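Two Hands for Hire: The Wasska Grippers From Zodero

By Joanne Hulme

For a laundry or a hotel that wants a robot to handle towels, the hard part is the teaching. Zodero sells a hand-held pair, called Wasska, with which a person performs the task first and records it. The pair costs $929, cables included. I spent an afternoon with it and a blue cloth.

The jaws are flat and narrow, and they hold the edge of a towel without much searching. Brass-colored bushings sit in the black arms.
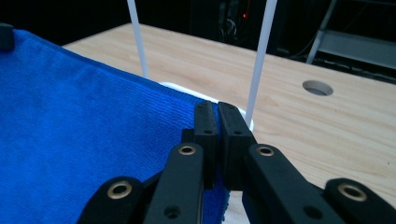
Working with both hands

With two grippers the job becomes slower. Stuart Dawber, my colleague, needed 12 attempts before his hands felt natural. The cloth must be kept stretched between the jaws, and the wrists become tired early. The cables also ask for some attention. One leaves each gripper, and I would prefer them longer.

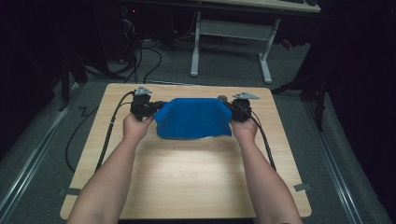 Can the pair be rented before buying?

Zodero rents it for $100 a week, with a minimum of two weeks, and the rent is deducted if you buy later.

Spare finger pads come in packs of 5. Orders placed now are delivered in December.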